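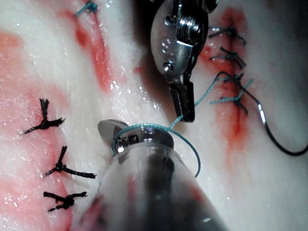

Food & Nutrition

Dried Apricots: Notes on Choosing, Storing and Using Them

Dried apricots are sold in two main forms, and the difference between them is often overlooked at the store. Bright orange fruit has been treated with sulfur dioxide, which preserves the color and keeps the flesh soft. Untreated fruit is brown, chewier and closer in flavor to caramel. Both are suitable for cooking. Readers who are sensitive to sulfites should check the label before buying.

This blog has used the untreated variety from Kaltach since September. It is sold in bags of 256 grams, and one bag is enough for 3 batches of the oat bars published here earlier. The Rirska brand is sweeter and may be preferred for snacking, although the pieces vary considerably in size.

An opened bag should be moved to a glass jar with a tight lid and kept in a cool cupboard. In warm weather the refrigerator is the better choice. Fruit that has become hard can be covered with hot water for 8 minutes, drained and patted dry. The soaking water may be kept for porridge.

Chopped apricots work well in rice dishes, lamb stews and plain yogurt. For baking, they should be tossed in a spoonful of flour before they are added to the batter.

A recipe for apricot and almond loaf will be posted on Tuesday.

Filed under: dried fruit, pantry, baking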